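Community Help > Politics & World Affairs > Border disputes

Search this topic Go Advanced search

Does the Kodemham agreement mean the Gurna dispute is over?

Yuk-lan Ng
Posted 18 September 2019

My cousins live on the Wakisley side and they keep sending me headlines saying "peace at last in Gurna." I've read the text of the Kodemham agreement twice and I can't find the part where anybody agrees who the valley belongs to. There's a lot about patrols staying off the river road and a lot about "shared understanding." Then everyone shakes hands.

The papers treat it as settled. They treated the last one as settled too, and seven years later there were soldiers back at the bridge and a curfew every night through May. Am I reading this wrong, or is it another pause with better photographs? I'd like an answer from someone who has read the thing and isn't just cheering for one side.
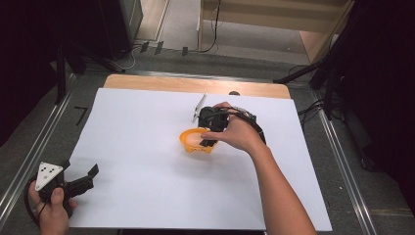 Is a ceasefire line the same as a border?

A ceasefire line only marks where the two forces agreed to stop. A border needs both governments to accept it, normally in a treaty that their parliaments approve. The Kodemham text uses the word "line" all the way through and never "border," and I doubt the lawyers did that by accident.

I would also like to know who checks on the patrols. If the answer is a joint office staffed by the same two armies, I'm not impressed.

millpond_reader

You're reading it right. Article 4 is the one to look at. It says the final status of the valley will be discussed "at a suitable time," with no date and no penalty if the time never turns out to be suitable. I've followed Gurna long enough to know what that phrase is worth.

The monitoring does go to a joint office. It can receive complaints and it can write them down. It can't publish them unless both sides consent, so the only violations we'll ever read about are ones the violator is happy to admit.

As for the families, 1477 households were listed as displaced in the Strömberg report, which both sides say they accept. The agreement "recognizes their hardship." Fine. Where do they go? Half the houses above the river are lived in by other people now, and those people have papers too, issued by whoever held the hill that year. Neither government wants to say out loud which set of papers counts.

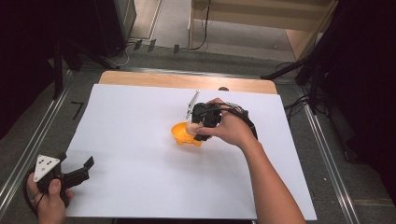 And compensation gets one paragraph, with the amount left to a fund that has no money in it yet. Supporters will tell you these things take time. Maybe. But they found time to write a full page on whose flag flies at the bridge on which holidays.

I will give them one thing. The road is open and people can get to the clinic without asking a sergeant. I wouldn't sneer at that. I just wouldn't call it peace.

TK_northbank

Both sides are lying as usual, don't waste your time. Wakisley voted on this years ago and 68 percent wanted to stay as they are. Case closed.

millpond_reader

That vote was held on one bank only, and the displaced families couldn't take part. Whatever it measured, it wasn't the opinion of the valley. Do you have a source for the wording on the ballot? I've seen two versions and they don't ask the same thing.

Yuk-lan Ng

Thanks, I had skipped right over Article 4. I'll send it to my cousins, who won't like it. If anyone has the annex on property claims I'd still like to see it. The copy I found stops at the maps.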